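The Hesircombe Launch

Maxine Whitcombe had written the speech on the train and rewritten it in the hotel, and by Tuesday night it still had the word "journey" in it four times. Noura Daher crossed all of them out.

"What do I say instead?" Maxine asked.

"Say what it does."

The trouble was that it did less than it had in November. In November, Clallari had been an operating system for small offices that would run on any machine up to twelve years old. The sales deck said so, and so did the signs in the lobby. Since then the printing had been dropped, then put back, then split off into something called Flusell, which would ship later and cost extra. Noura ran the team that built it. She had 190 open bugs on her list and had stopped sorting them by anything except age.

"Can I say it prints?"

"You can say it will print."

Maxine wrote that down. She was the chief executive and had been for less than a year. Before that she had sold accounting software to dentists, and she was good at it. She could talk to a full room without notes if she believed what she was saying, and Noura had seen her do it. She had also seen her try it the other way, in front of the bank, and that had been a long afternoon.

They went over the demo again. Start the machine, sign in, open a file made on the old system, save it, close the lid. Ninety seconds if the start-up was clean. There was a second laptop under the podium, already signed in, with a switch on the video cable. Siobhán Noonan would be sitting behind the curtain with her hand on the switch.

"I don't like the switch," Maxine said.

"Then we don't use it."

"I didn't say that."
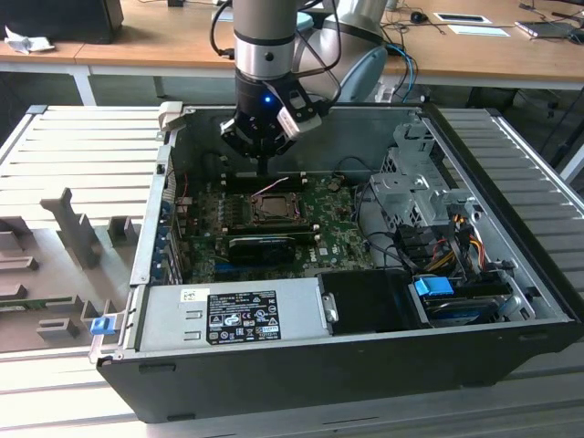 Siobhán had come up from the Daly office, where they did the testing on old hardware, and she didn't think much of stages. She thought the demo should be done on the worst computer they supported. She had one in mind, a black tower with DELL printed on the motherboard, and she had spent so many hours with it lying on its side and the panel off that she knew the inside of it better than her own kitchen. It started Clallari every time. It took more than 4 minutes to do it, and she thought people ought to see that.

"Four minutes is a long time on a stage," Noura said.

"It's a long time in an office, too. They'll find out on Monday."

Noura said she would think about it. She went back to her room and read the bug list until one o'clock. Number 74 was the one that worried her. It made the sign-in screen appear twice, and only on the first start after an update, and the demo laptop had been updated at dinner. She went down the hall and knocked.

Maxine opened the door with her shoes off. The speech was on the bed, in pieces.

"Start it once before you go on," Noura said. "Then shut it down again. Don't let anyone update it."

"Is that a fix?"

"No. The fix is in the next build."

"When's the next build?"

"Friday."

Maxine looked at the pages on the bed. "I have a line here that says it's ready today."

"I know. I read it."

In the morning the badges said Wednesday, June 25, 2025, and Hesircombe in blue letters, and under that the name of whoever was wearing them. Registration closed at 1,013. Sinéad Flanagan from the newspaper sat in the second row with her recorder on her knee. Noura stood at the back by the fire door, where she could see the big screen and the edge of the curtain.

Maxine walked out and put the speech on the podium and didn't look at it. She said good morning. She said Clallari would go out to developers on Friday, and that it would not print yet, and that the printing would cost extra. Somebody near the front laughed, then stopped. Sinéad Flanagan wrote something down.

"I'd like to show you what it does do," Maxine said, and pressed the power button.

The screen went gray. The sign-in box came up, and Maxine typed her password and hit the key. The box went away. For a second or two there was nothing on the screen at all – Noura could see the curtain move where Siobhán's elbow was.

Then the sign-in box came up again.

Maxine turned around and read it. The curtain had stopped moving. She looked toward it and shook her head, a small shake, and turned back to the room.

"That's number 74," she said. "It asks you twice. I'm going to type it in again."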